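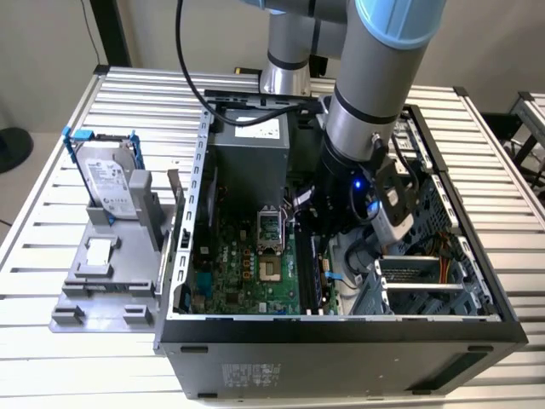
A CPU socket is the connector that holds a central processing unit on a motherboard and carries power, ground and data signals between the two. It allows a processor to be fitted, removed and replaced without soldering. Sockets are found in most desktop computers and servers, while many laptops and nearly all phones have the processor soldered directly to the board. On a desktop board the socket is usually one of the easiest parts to find once the side panel is off, and when it is empty the metal retention bracket can be left standing open, as on the green Dell motherboard shown. Memory slots are normally placed close by, which keeps the signal paths between processor and memory short.

Terminology

The words socket and slot are sometimes used as if they meant the same thing. In strict use, a socket accepts a processor that lies flat against the board, and a slot accepts a processor mounted on a card that stands on its edge. Slot designs were sold for a few years in the late 1990s and then dropped in favor of flat packages. The term "socket" is also used loosely for the whole mounting area, including the bracket, the backing plate and the cooler mounting holes.

Contact types

Pin grid array (PGA) sockets have a plastic body with a regular pattern of holes. The processor carries the matching pins on its underside. Bent pins are the most common form of damage and are found on the processor side, where they can sometimes be straightened with a thin blade.

Land grid array (LGA) sockets reverse this arrangement. The processor has flat gold-plated pads, and the socket holds small spring contacts that press against them. The contacts are thin and easily bent. Damage falls on the motherboard and is harder to repair.

Ball grid array (BGA) is a method of attaching a chip permanently with solder balls. It is not a socket, although test sockets for BGA parts exist and are used by chip makers and repair shops.

Retention

Early sockets relied on friction alone. Inserting a processor with several hundred pins took considerable force, and removal called for a special extraction tool. Zero insertion force (ZIF) sockets solved this with a small lever at the side. With the lever raised, the contacts are relaxed and the processor drops in under its own weight. Lowering the lever closes the contacts on the pins.

LGA sockets need steady downward pressure over the whole package. This is supplied by a hinged metal frame, often called the load plate, which is closed over the edges of the processor and locked by one or two levers. Some server sockets use screws instead, tightened in a fixed order. Uneven pressure can leave some contacts open and may show up as missing memory channels or failure to start.

Keying

A processor must be installed in one orientation only. Sockets enforce this with missing pin positions, notches in the package edge, or both. A small triangle printed on one corner of the processor is matched to a similar mark on the socket. Fit does not guarantee that a processor will work - two generations may share a socket shape but differ in power delivery or firmware support.

Handling and storage

The power supply is disconnected before the socket is opened. Processors are held by the edges. Contacts should not be touched or wiped with cloth, as fibers catch on the springs. Boards stored or shipped without a processor should have a plastic cover over the socket, and many manufacturers require the cover to be in place before they accept a warranty return.

Thermal compound that gets into a socket is usually removed with isopropyl alcohol and a soft brush. Compounds containing metal are a greater hazard than silicone types and may cause a short circuit.

Reuse and recycling

The contacts of a socket are plated with a very thin layer of gold, and this gives scrap motherboards part of their value. Recyclers commonly sort boards by age and type before shredding or chemical treatment. Processors are normally pulled first - they can be tested and resold, and they contain more gold by weight than the board does.

See also

Motherboard
Heat sink
Expansion slot
Edge connector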